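Planning Space and Money for a Two-Armed Robot in a Small Workshop

Household tips > Workshop > Buying equipment

Most of the letters we get on this subject ask which robot to buy. The arm is usually the easy part of the budget. Trouble comes from the room it goes into, the furniture it has to reach, and the extras that were not on the first quote. These tips are for a home shop or a small storage room where the machine will open drawers and put away light items. Work through them before you pay a deposit.
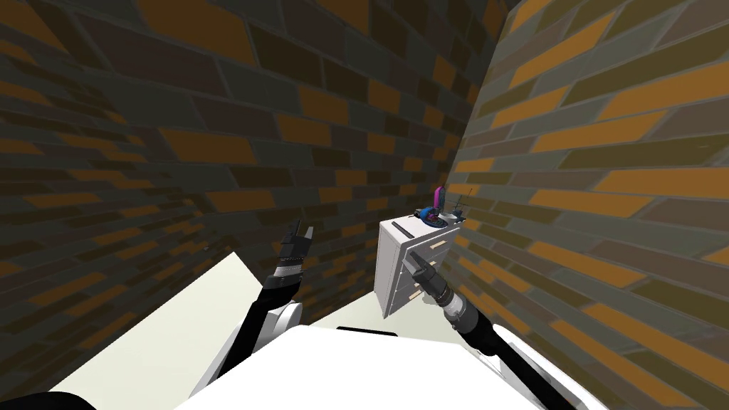 Text by C. Getel

Start with the floor. Measure the base of the robot, then measure it again with both arms forward, the way it will stand when it works. Dealers list the first figure and leave out the second. Tape both outlines on the floor and leave the tape down for a week. If you keep stepping over it, the spot is wrong.

Corners need care. A cabinet set where two walls meet can be approached from fewer directions, and a wide robot body takes up most of the floor in front of it. Check that both elbows can swing out without touching brick. Check also that a person can get to the same drawers when the machine is parked. Allow 16 inches between the nearest wall and the widest part of the arm. If you do not have that, move the cabinet before you start pricing a smaller robot.

Turn the cabinet a little. A chest set at an angle to the arm it serves may be easier to reach than one set square. Try this with a cardboard tube the length of the forearm. It costs nothing.

Look at the handles. Short bar handles give a two-finger gripper something to close on. Flush fronts and finger grooves do not. If your drawers have no handles, put a set in the budget now. Open each drawer by hand with one finger. Any drawer that sticks for you will stick for the robot, so wax the runners or replace them.

Low drawers are the hard ones. The wrist has to come down in front of the cabinet and the forearm blocks the view of anything behind it. Ask the dealer to show you the bottom drawer on a cabinet the same height as yours. A demonstration on the top drawer tells you very little.

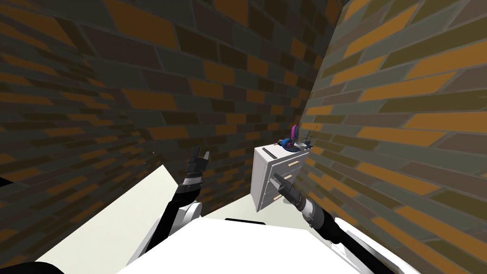 Right gripper low at the drawer fronts, left gripper raised and empty.

Keep the cabinet top simple. Tall, thin things and anything with prongs should go toward the back, or on another shelf altogether. Leave the front half clear so that a wrist can pass over it.

Decide whether you need two arms. For opening a drawer, one will do. The second arm is useful when something has to be held while the drawer is open, or when items go in and out at the same time. Write down the jobs you have in mind for a normal week. If none of them takes two hands, get a price on the single-arm version.

Ask for a simulation first. Jondanus and Prullton will both build a plain computer model of your corner from measurements and run the arm in it. Jondanus charges 200 dollars and takes it off the price if you order. Prullton charges the same and does not. Send them the height, width and depth of the cabinet, the position of each handle, and the distance to both walls. A wrong handle height makes the whole exercise useless.

Read the quote line by line. On the Idahosa quote we were sent, the spare gripper fingers, the floor plate and the first service visit were listed separately and came to 620 dollars together. None of that was in the advertised price. Ask for:

a spare set of gripper fingers
delivery to the room, not to the door
the stop button and its cable
the first service visit
the cost of moving the base later

Plan the power. You want an outlet behind or beside the base so the cord never crosses the floor in front of the cabinet. Do not run it off a power strip shared with a heater or a saw.

Buy in stages if money is tight. Fix the cabinet and the outlet first, then order the simulation, then the robot. Prullton lists its floor models at a lower price every July, and the warranty is 2 years on those as well as on new ones. Ask for the service record and check the finger pads for wear before you sign.

Last updated Mon 10 January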